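Courses > Materials and Interiors > Student Reports > Pattern Matching

Waste in Matching Large-Repeat Wallpaper Across Corners

Yao-tsung Pan
Last updated: September

1. Purpose

Printed wallpaper is sold by the roll, but the usable area of a roll depends on the vertical repeat of the pattern. Each drop must start at the same point in the repeat as its neighbor, so the offcut from one drop is often too short to be used in the next. This report measures the loss for one plain and two patterned papers and checks whether the supplier's allowance is sufficient for a room with several inside corners.

2. Materials

Three papers were used. Irnent is a plain textured paper with no repeat. Ra is a small stripe with a repeat of 7 cm. Tirnarell is a large check with a repeat of 45 cm. All three were hung with the same ready-mixed paste, Cloltov, applied to the wall. The test room has a finished wall height of 257 cm.

3. Method

Drops were cut to the wall height plus a trimming margin, then rounded up to the next whole repeat. For Tirnarell this gives seven repeats, or 315 cm. The first trial used a shorter cut of 303 cm, which left the top edge of every second drop out of register. Those drops were discarded and are not included in the results.

Inside corners were handled in the usual way. The drop was split lengthwise, the first part was turned a short distance past the corner, and the second part was hung to a new plumb line over the turned edge. A small part of the pattern is lost in the overlap.

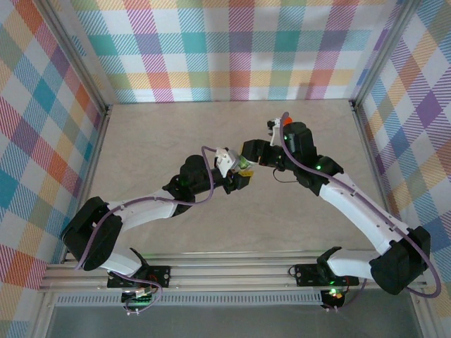

Figure 1. Multicolored plaid on three adjoining walls, with aluminum posts at the two back corners.

A check or plaid shows errors in both directions. A stripe shows only a lean, and a plain paper shows almost nothing once the seam has been rolled. Where the corner itself is out of plumb, the horizontal lines can be kept level or the vertical lines can be kept parallel to the corner. Both cannot be done. In this project the horizontal lines were given priority.

4. Results

Irnent produced only trimming waste. Ra produced slightly more, and most of its offcuts could be used above the door. Tirnarell lost close to a fifth of each drop, and its offcuts were usable only below the window. The supplier's allowance covered Irnent and Ra. It did not cover Tirnarell, and one extra roll had to be opened to finish the wall.

5. Limits

Only one room was papered, and all cutting was done by the same person. Drop-match patterns were not tested. The paste was left to soak for the time printed on the tub, and stretching of the paper was not measured separately.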